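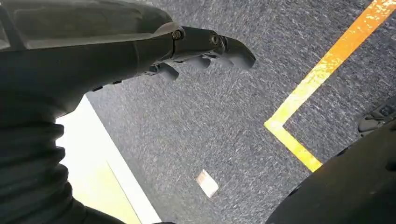

## Visita a la nave de integración de Dristness, Vundport

Fecha de la visita: 2018-06-26
Motivo: conocer cómo aplican las normas de seguridad en celdas con manos robóticas de varios dedos, antes de redactar nuestro propio procedimiento.

Dristness ocupa la planta baja de un edificio de oficinas reconvertido, a 12 minutos a pie de la estación de Vundport. Nos recibieron a primera hora y pasamos allí la mañana entera. La empresa integra robots para terceros y hace también ensayos por encargo; el cliente principal en este momento es Hajdu, que prepara una línea de embalaje.

### Marcado del suelo

En la sala de ensayos el suelo es de moqueta gris y los límites se señalan con cinta de color amarillo anaranjado. La cinta forma esquinas bien definidas y se ve desde lejos, aunque los bordes están algo gastados y en algunos puntos asoma la fibra. Preguntamos por el mantenimiento. Según su procedimiento interno, se revisa cada mes y se cambia el tramo completo cuando falta material, sin parches. La última revisión figuraba en la hoja de junio, todavía sin firmar.

El trazado sale de la evaluación de riesgos: parten del alcance máximo del brazo con la mano extendida, suman la distancia de parada y añaden un margen fijo de 300 mm. Insistieron en que la cinta es una indicación para las personas y no cuenta como medida de protección. La protección la dan el escáner y la parada de emergencia. En nuestra planta esto está mal explicado en los carteles, que hablan de «zona segura» sin más.

### Orden y limpieza

La norma de la casa pide suelo despejado antes de habilitar los motores. Durante la visita había un trozo de papel blanco sobre la moqueta, bajo la mano del robot. La lista de comprobación tiene una casilla para «objetos sueltos», pero no dice a partir de qué tamaño hay que parar. Nos parece un hueco fácil de corregir y lo comentamos allí mismo.

### Fundas y articulaciones

El robot lleva un fuelle negro que, según nos dijeron, se inspecciona cada 600 horas de funcionamiento. Buscan grietas en los pliegues y zonas donde el material haya perdido elasticidad. Los tornillos de la mano entran en la misma inspección. El par de apriete está en una tabla pegada dentro del armario, con columna para fecha e iniciales.

Sobre los puntos de atrapamiento, tratan cada dedo como un elemento móvil independiente. La evaluación que nos enseñaron tiene 34 entradas solo para la mano – bastante más que la nuestra, que la resume en una línea.

### Parada y acceso

- Nadie cruza la cinta con los motores habilitados.
- Para acercarse a la mano se corta la energía y se coloca el candado personal.
- El modo manual a velocidad reducida exige mando con pulsador de habilitación y una segunda persona fuera de la marca.
- Cualquier cambio de herramienta obliga a repetir la comprobación de alcance.

Los registros se llevan en Fomumora, su programa de mantenimiento. Funciona, aunque las hojas de suelo siguen en papel y alguien las pasa después. Nos enseñaron dos con fechas que no coincidían con las del sistema.

### Pendiente para nosotros

Pedir a Dristness la plantilla de evaluación por dedos, si Hajdu no pone objeción. Cambiar el texto de los carteles. Decidir quién revisa la cinta y con qué frecuencia – hoy no está asignado. La parte de modo manual la dejamos para cuando llegue el segundo mando de habilitación.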